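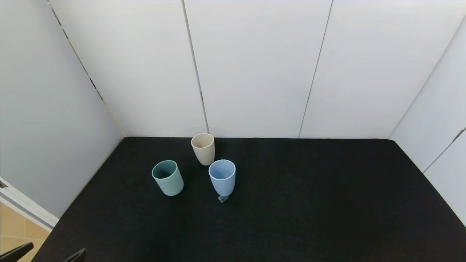
Dishwasher leaves a white film on plastic cups but not on glasses

Posted in Kitchen & Appliances
August 13, 2018

wrenfield_t

We moved in June and the new place came with a Drastar dishwasher, maybe six or seven years old. Since the move all our plastic cups come out with a chalky white film on the inside. I can wipe some of it off with a finger when the cup is dry, but it comes back the next wash. The drinking glasses in the same load look fine, or close to it. Plates are fine too.

What I've tried so far:

Cleaned the filter. It was pretty bad, now it isn't.
Switched from powder to Usteo tablets. No change that I can see.
Ran it empty with a cup of vinegar on the top rack. The next load looked better and the one after that was the same as before.
Moved the cups from the bottom rack to the top.

The water here is supposed to be hard. The last report from the town says 198 ppm, and where we lived before was much softer. The machine doesn't have a salt compartment. It has a rinse aid dispenser but I've never filled it and I don't know if the people before us did.

I don't want to replace the cups if the new ones are going to do the same thing. Is it the water, the machine, or the cups?

3 replies, 1077 views

Meinrad Zaugg

Mostly the water, with the missing rinse aid making it worse.

At 198 ppm you are in the range usually called very hard. When the rinse water dries on a dish it leaves the minerals behind. Glass and china hold a lot of heat after the last rinse, so most of the water dries off them quickly and in a thin sheet. Plastic is light and cools fast, and water beads up on it. Each bead dries where it sits and leaves a spot. Enough spots over enough washes and you have a film.

First find out what the film is. Take one dry cup, pour in an inch of plain white vinegar, and let it stand for ten minutes. Rinse it and dry it with a towel. If the part that was under the vinegar is clear and the rest is still cloudy, you have mineral scale and it can be fixed. If there is no difference, it is either detergent residue or the surface of the plastic is worn. Residue feels slippery when you wet it with warm water. Worn plastic feels slightly rough and no cleaner will bring it back.

If it is scale:

Fill the rinse aid dispenser and set the dial one step above the middle. Check it again in a month. The setting that works depends on your water and you may need to go up another step.

Run the hot tap at the kitchen sink until it is hot before you start the machine. A lot of dishwashers fill with whatever is sitting in the pipe, and tablets don't dissolve well in cool water.

Use a descaler made for dishwashers, with citric acid in it, once every couple of months. Skip the weekly vinegar. It is weak, most of it drains away early in the cycle, and regular use isn't good for rubber seals.

Open the door when the cycle ends and shake the water off the cups. It takes ten seconds and helps more than you'd expect.

I serviced dishwashers for a living until I retired, and an empty rinse aid dispenser was behind a good share of the cloudy dish calls.

lowell_b

get a water softener. we put in an Urkness two years ago and never had the problem again. not cheap but you notice it in the shower too

pkdunmore

Agree with the rinse aid advice. One thing to add: check the bottom of the cups for a dishwasher safe mark. We had a set of Thakur cups that said "top rack only" in tiny letters and I'd been putting them down by the heating element for a year. The inside went dull and stayed dull. Vinegar did nothing. I ended up using them for paint water and seedlings.

Also don't load them tight together. If one tips over and fills up it holds dirty water through the whole rinse.

wrenfield_t

Thanks. Did the vinegar test on two cups. One cleared up below the line, the other only a little, so I guess that one is partly worn. The rinse aid dispenser was bone dry. Filled it tonight and will run a load tomorrow. We rent so the softener is out.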